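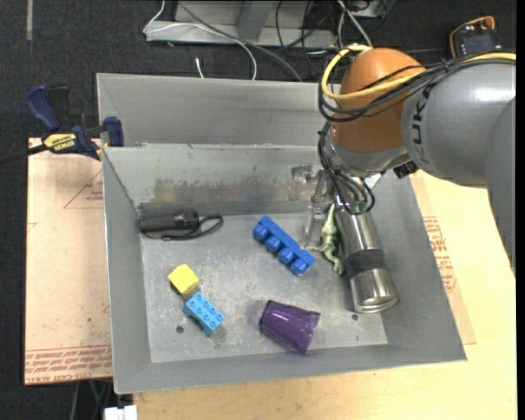
Cable day. Finally.

I've been putting this off since December, when the arm started throwing a fault every time it went low into the bin and rolled the wrist over. Not every time. Every time I wasn't watching, then. Cleared it, ran again, cleared it, ran again. You know how it goes.

So, the setup for anybody new. One arm, one metal bin, a bunch of junk to pick up. Toy bricks, a plastic cup, a flashlight. The green dinosaur. The job is pick, lift, drop, repeat, and the arm has done a lot of it. Counter said 1,209 picks between the first fault and the day I gave up and pulled the tie wraps off.

What I found: the sensor wire for the gripper had a flat spot on it, right where it goes around the orange joint. Jacket not split, but you could feel it with a thumbnail. Bend it one way, signal. Bend it the other way, nothing. The connector was fine. I had already replaced the connector, of course, because that's what I always blame first. Waste of an evening.

The black cables on this arm run outside, same road as the fat yellow one. Over the link, across the front of the joint, then down in loops by the wrist. It looks sloppy and some of it is sloppy. But the loops by the wrist need to be there. Last time I tidied them up tight and the thing pulled its own plug at the far end of the turn. Lesson learned, I left them long this time.

How I did it, mostly for me next time:

Park the arm up and out of the bin. Power off, air off, wait.
Take a photo of every tie BEFORE cutting it. I forgot two.
Swap the bad wire. Don't reuse the old ties.
Start tying at the wrist end and work back toward the base, never the other way.
Jog the wrist by hand speed to both ends of travel. Watch the loops, not the screen.
Then go low in the bin, all four corners, slow. That's where it snags if its going to snag.

The new wire is from Palacios, the high flex kind. Cut 700 mm and had just enough left for a service loop. Cut more next time. The Varach stuff I had in the drawer is stiffer and I didn't trust it around that joint.

Other thing I fixed while I was in there – the bin had been creeping. Hard pick on the far side, bin moves a hair, and by the end of a long run the taught corner is off. I'd been chasing it in software like an idiot. Put the blue Irwin bar clamp back on the left rim and checked the corners again. Good enough. A real bracket is on the list, same list it's been on for a while.

Also wiped down the gripper fingers. They're clear so the grime doesn't show much until you get a light behind them, and then yikes. Warm water and a drop of dish soap, lint free cloth, let them dry all the way. No alcohol, I clouded a set that way once.

Re-taught the approach height too. The bin floor is scratched up plenty already and I don't need to add to it. Raised the lowest point by 2 mm. The thin stuff might get harder to grab, we'll see.

Ran it after lunch. First 17 picks at quarter speed, finger over the stop the whole time, then up to half. No fault. Went to full speed and stood there with a coffee pretending to do something else. One miss on the cup, it rolled, thats a grip problem and a different post. No fault though.

Still to do: strain relief at the base end, the white cables back there are just kind of hanging and I don't love it. Label both ends of the new wire before I forget which is which. Order spare ties, the small black ones, I'm down to the ones that snap.

And the Rallero folks sent over a sleeve to try on the whole bundle. Zips around. My worry is it makes everything one big stiff sausage and moves the bend someplace worse. If somebody has run one on an outside routed arm for more than a few weeks, leave a comment. The guy-with-a-blog at Brullham swears by spiral wrap and I may end up just doing that.

Next post is the cup.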